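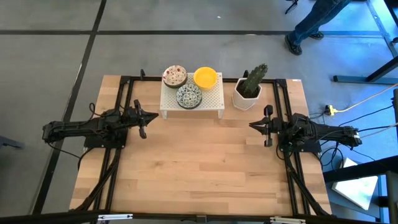
Small bowls on a butcher-block top: shelf or straight on the wood?

Print this page | E-mail this page

Posted by Pallavi Agarwal, 3/29/22

I have three small bowls that live on a low white shelf on my honey-coloured wooden table. One is white with little red and dark dots, one is plain yellow plastic, and one has a blue and dark pattern. The shelf is the kind with short legs and a grid of small holes. It does the job but it takes up room, and I would like to get rid of it and keep the bowls on the wood. The top was oiled in August with Slanina oil. Will they leave rings? The bowls get rinsed and put back a few times a day and I don't always dry them properly.

Dušan Procházka

They can leave rings, yes. The trouble is water sitting under the foot of the bowl. Most ceramic bowls have an unglazed ring on the bottom and it is often rough, so it can scratch as well. Turn each one over and run your finger around it. If it feels gritty, rub it on a sheet of 200 grit wet-and-dry with a bit of water until it's smooth, then wash it.

I keep mine straight on the wood and wipe underneath at night. Oil the top again when water stops beading on it. A 221 mL tin does my table twice. If you already have a ring, sand lightly along the grain and oil that spot.
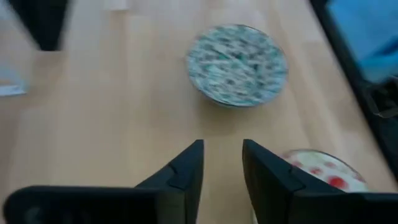

Patterned bowl set straight on the wood, dotted one to the right.

The yellow plastic one won't scratch anything, but it can still trap water if it goes down wet.

E-mail this answer

Brarkmont474

Keep the shelf. I took mine away and had marks within a month, same sort of oil. The holes let the air get under. If room is the problem, stack the bowls. Lareck sells a narrower one but I haven't tried it.

Cirker

cork coasters, cheap, any colour you like. change them when they go dark

Print this page | E-mail this page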